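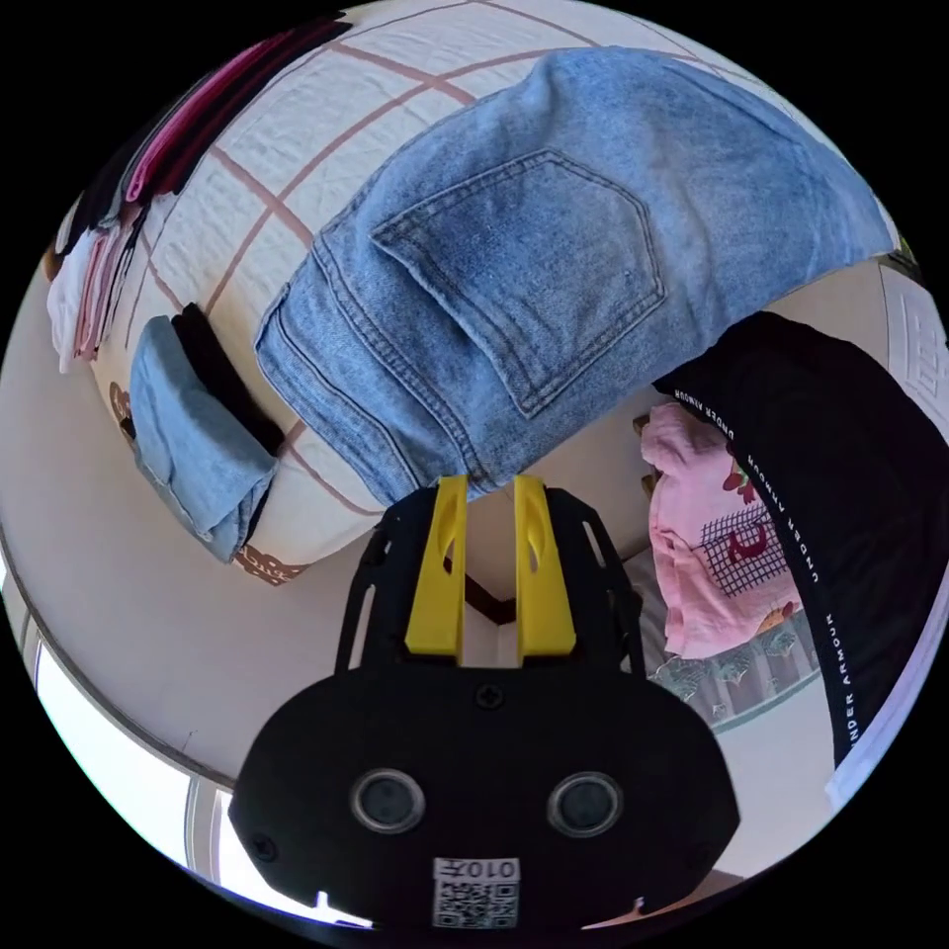

Grasp-first labelling cuts failed folds in garment handling study

Oct 16, 2024

A method for sorting hand-held gripper recordings by the quality of their first grasp has raised the success rate of a clothes-folding robot to 89 per cent in tests at the Lockyer laboratory in Drekerton. The same robot, trained on the same recordings without the sorting step, folded 71 per cent of garments to the required standard. The work was carried out with Kendero, which builds the hand-held tool, and is set out in a technical report released today.

The training set consists of 1000 recordings made in 18 homes during September. Operators folded garments with a two-finger gripper held in the hand, with a wide-angle camera fixed behind the fingers. No robot was present during recording. The motion of the tool was recovered afterwards from the video and from an inertial sensor in the housing, and was then used to train a policy for a pair of fixed arms fitted with the same fingers.

Denim on a quilted bed cover, with folded clothes stacked close by, is typical of the conditions the group wanted. Earlier sets had been recorded on a bare laboratory table, and policies trained on them did poorly when the surface under the garment was itself soft. The fingers would close on the cover together with the garment, or would press the garment into the padding and come away with nothing between them.

What the method does

Recordings of this kind contain a large number of small corrections. An operator closes the fingers on a hem, finds that two layers have been picked up, opens again, shifts the tool and closes a second time. A person does this without much thought. A policy trained by imitation has no means of telling the correction from the intended action, and will learn both.

The usual remedy is to discard any recording in which a grasp is repeated. The Lockyer group found that this removed most of the recordings of heavy garments, where repeated grasps are normal, and left a set made up largely of T-shirts and tea towels. The resulting policy was tidy on thin cloth and of little use on anything else.

Under the new method, referred to in the report as grasp-first labelling, each recording is cut into segments at the points where the fingers open or close. Every closing segment is then scored by what follows it. If the tool travels a set distance with the fingers shut and the cloth moves with it, the grasp is marked as held. If the fingers open again before that distance is reached, it is marked as dropped. Dropped grasps are kept in the set but are given a separate label, which the policy receives as an input during training. When the robot is run, the input is fixed at "held".

Cloth motion is estimated from the video by tracking points on the fabric near the fingertips. The bright yellow of the fingers is used to mask them out, so that points on the tool are not counted as points on the garment. Where the garment itself is yellow the mask fails, and those recordings were labelled by hand.

The scoring runs without supervision on a desktop computer. The report gives a processing time shorter than the length of the recordings themselves, so that a day's material can be labelled overnight with time to spare.

Test procedure

Tests used 13 garment types, among them jeans, shirts, hooded tops, pillowcases and fitted sheets. None of the individual garments used in testing had appeared in the recordings. Each was placed on the work surface by dropping it from a fixed height, and the robot was allowed two minutes to produce a folded item. A fold was counted as a success if the outline came within a set tolerance of a rectangle and no sleeve, leg or corner projected beyond it.

Three surfaces were used: a rigid table, a table with a blanket over it, and a mattress with a quilted cover. The gap between the two policies was smallest on the rigid table, where both performed well, and largest on the mattress. Most of the failures of the unsorted policy on the mattress took the same form. The arm closed on the garment, opened, moved a short way and closed again, and went on doing so until the time ran out. This loop was seen only rarely with the new labels.

Jeans gave the clearest improvement. The waistband and the pocket seams are several layers thick, and operators had tended to make a first attempt on the seam before moving to the single layer beside it. With dropped grasps labelled as such, the policy went to the single layer first in most trials.

Fitted sheets remained difficult. Neither policy folded them reliably, and the report treats the elastic corners as a separate problem. If fitted sheets are left out of the count, the success rates of both policies rise, but the difference between them hardly changes.

Effect of the size of the set

The group also trained policies on portions of the recordings to see how far the labels could make up for a smaller set. With half the recordings and the new labels, the robot matched the result obtained from the full set without them. Below a quarter of the set, performance fell sharply with either form of training, and the labels made little difference.

The number of homes mattered more than the number of recordings from each. A policy trained on many recordings from a few homes did worse on unfamiliar bedding than one trained on fewer recordings spread across all of them. The report suggests that patterned covers are part of the cause. Grid lines and printed motifs on a cover can be taken for the edges of a garment if the policy has seen only plain surfaces.

Changes to the tool

Two changes were made to the gripper during the project. The first concerned the fingertips, which were made slightly narrower so that they could be worked under a hem without lifting the layer beneath. The second concerned the way the opening of the fingers is measured. Early versions took it from the video alone, and small openings were lost when cloth covered the tips. A sensor on the finger mechanism now supplies the value directly, and the segment boundaries used in labelling are taken from it.

Recordings made before the second change were not used in the reported results. The group has said that they could be recovered with some extra work but that the gain would be slight.

Kendero intends to include the sensor in the next production run of the tool. Existing units can be refitted, although the housing has to be opened and the camera realigned afterwards. The alignment takes less than an hour with the printed target supplied.

Limits

The scoring rule assumes that a good grasp is followed by movement. This holds for folding but not for tasks in which cloth is pinned in place by one hand while the other works, such as smoothing or buttoning. A grasp that is meant to stay still would be marked as dropped if it was released before the tool had travelled the set distance. The report recommends that the rule be checked against a sample of recordings before it is applied to any new task.

The rule also takes no account of damage. A grasp that snags a thread or drags a loose button will be marked as held if the garment moves. Force was not measured in the hand-held recordings, and the fixed arms were run with a limit on closing force that was set by trial before the tests began.

Lighting was a further source of error. Several homes had beds placed beside a window, and in strong daylight the point tracking lost white fabric against white bedding. These segments were marked as uncertain and left out of training. They made up a small share of the set, but they were concentrated in a few homes, and the report notes that pale garments are under-represented as a result.

Next stage

Work is under way on sorting and stacking, in which folded garments have to be moved without coming undone. The group expects grasp-first labelling to need a second test here, applied at the moment of release, as a stack can be disturbed by a grasp that was sound up to that point.

A separate trial will be run at Stesen, where the policy will be tested on arms of a different make with the same fingers fitted. Recording for that trial is complete and no new training is planned before it starts. The labelling code and the segment boundaries for the full set have been released with the report. The video has been held back until items that could identify the households have been removed from it.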